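Maren Bread Basket, rectangular
Tradura – Table and Kitchen
Item no. 858

The Maren is our woven basket for bread, rolls and small baked things. It comes in one shape, a rectangle with rounded corners, and it is open at the top. Many customers use it for the breakfast table, and some restaurants keep it on the table for the whole evening.

The rim is braided thicker than the rest of the basket. You can take hold of it anywhere, also with one hand, and it does not press into the fingers. The sides are woven with fine strands over upright ribs, and between the strands there are small gaps, so air can come to the bread. Very small crumbs can fall through. If this disturbs you, please put a cloth napkin inside.

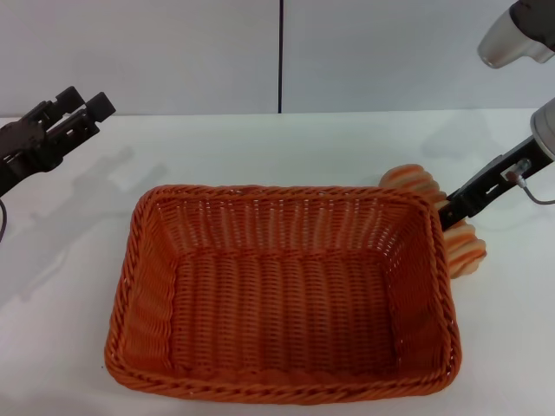 Maren in reddish orange, seen from above.

The floor has ribs too. Rolls and slices lie well on it, but for soft cake we advise a sheet of baking paper, or the pattern of the weave will be printed on the underside. A long loaf should be cut before serving if you want it to lie fully inside the basket.

Color
Reddish orange. The color is deep and looks lighter where the light falls directly on the weave. Each basket is woven separately and small differences in tone are normal. When you order more than one for the same table, please write this in the comment field and we will choose baskets which are close in color.

Size and weight
Length of the long side: 23 cm
Weight: about 200 g
The measure is taken on the outside of the rim.

Care
Shake out the crumbs after use. Wipe with a damp cloth and let the basket dry in the open air, with the opening down. Do not put it in the dishwasher or in the oven. For crumbs between the floor ribs a dry vegetable brush works well. Please do not press heavy things on the rim during storage – it will slowly lose its shape.

Delivery
Sold singly or as a set of 2. The set is packed in one carton with paper between the baskets. Orders received before the end of May have all been sent.

Goes together with
Dabbas napkin, cotton, fits as a lining
Cindo butter dish with lid

Prices and colors on this page are valid from June 2009. Older price lists for the Maren can no longer be used for orders.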